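Visiting an ashram for the first time, do I have to take part in everything?

Posted in Faith & Practice by Blažena Brabec

My aunt has been going to a small ashram outside Perner every June for 17 years and has finally worn me down. I have agreed to four nights. The schedule she forwarded starts at 4:30 in the morning, which I had assumed was a typo until I saw that breakfast is at 8.

I was raised vaguely Lutheran and have no objection to chanting, only to doing it badly in front of people. Do visitors have to attend the whole program? And what do I bring for the teacher? My aunt says "whatever your heart tells you," and my heart has never been much good at gifts.

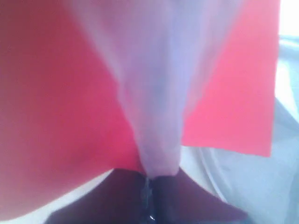 Vandana Singhal

Gifts first, because people fret over them far more than any teacher does. Fruit or flowers, and if you want to leave money, put it in an envelope and drop it in the box by the office. A plain sheet of coral-red card with good straight edges, folded once, makes a nicer envelope than the bank kind, and you won't have to explain the logo. Skip sweets unless you know the kitchen's rules. I once carried a two-pound box of fudge to a place that had given up sugar, and I ate it by myself behind the bus shelter.

As for the program, ask when you check in. Most places expect guests at the evening chanting and the talk, and are relaxed about the early sitting. Mine wasn't. A man came down the hall with a bell at ten past four and stood outside your door until he heard feet.

Sit near the back, near a wall if your knees are over forty. There is usually a song sheet. Nobody will hear you over the harmonium, and if there are 200 people in the hall you could recite your grocery list.

mornar_31

just go to everything, its four days. my wife and i went to one near Brimance and she skipped the morning part and spent the whole time feeling guilty in bed, which isnt restful either. bring socks. the floors are cold even in summer

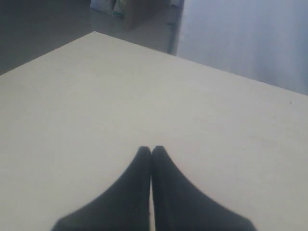 Is it rude to stay seated when everyone else goes up to bow to the teacher?

Staying seated is fine in nearly every ashram I've visited. Put your palms together and nod when the teacher looks your way. People with bad backs do it all the time, and so do people who simply aren't ready to bow to someone they met at lunch. (Vandana Singhal again, since Blažena sent me that one privately and said I could post it.)

One more thing on clothes. Loose, pale, shoulders covered, and nothing you would mind sitting on for two hours. The shop will try to sell you a shawl. The shawl is overpriced and you will buy it.

Blažena Brabec

Thank you both. I have bought socks. My aunt has now told me that I'm down for vegetable chopping from 6 to 7:30, so the early sitting may be the part I look forward to.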